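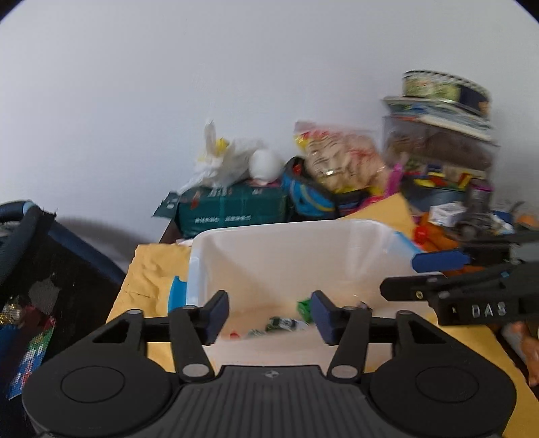
Robots should just be told to be careful, a reader from Jestham wrote to us, and then we wouldn't need all these rules. It's a fair thought. You have probably been told to be careful 3,000 times yourself, and you still walked into that door.

The trouble with "be careful" is that a machine can't do anything with it. Careful how? How hard may it squeeze? How close may it get to somebody's thumb? A rule for a robot has to be the sort of thing you could check with a ruler, a timer or a very patient grown-up.

Grippers are a good place to start. A gripper is the part that grabs, and plenty of them have two finger pads that close on whatever is between them. Some are bolted to a robot arm. Others are held in a person's hand, so the person can do a job and the robot can learn from how it was done. Picking a small wrapped thing out of a plastic bin sounds easy to you. You have had years of practice with candy.

What the rules say

At the Plurnstead workshop, the rule sheet on the wall is dated 1/5/20 and has 5 rules on it. It used to have 105. Everyone agreed they were excellent rules, and hardly anyone had read past the first page.

Rule 1. Fingers out of the gap. The space between two finger pads belongs to the object being picked up. Your finger is not the object being picked up.

Rule 2. Know where the stop button is before you start. Looking for it afterward is a poor use of your time.

Rule 3. Two grippers, one bin, take turns. If two of them are working close together, agree out loud who goes first. Robots have to be given this rule too, and they are better than most brothers at following it.

Rule 4. Squeeze only as much as you need. The test robot at Plurnstead, called Titix, once went through 133 crackers in January while people worked out how much that was. The birds outside had a wonderful month.

Rule 5. Write down what went wrong. Include the embarrassing parts, as those are the parts the next person needs.

Who checks?

Somebody has to, or a rule is only a poster. A good checker is a person who didn't build the machine and doesn't mind being unpopular before lunch. They try the stop button. They measure the squeeze. Then they come back another day and do it all over again, even if everything passed the first time.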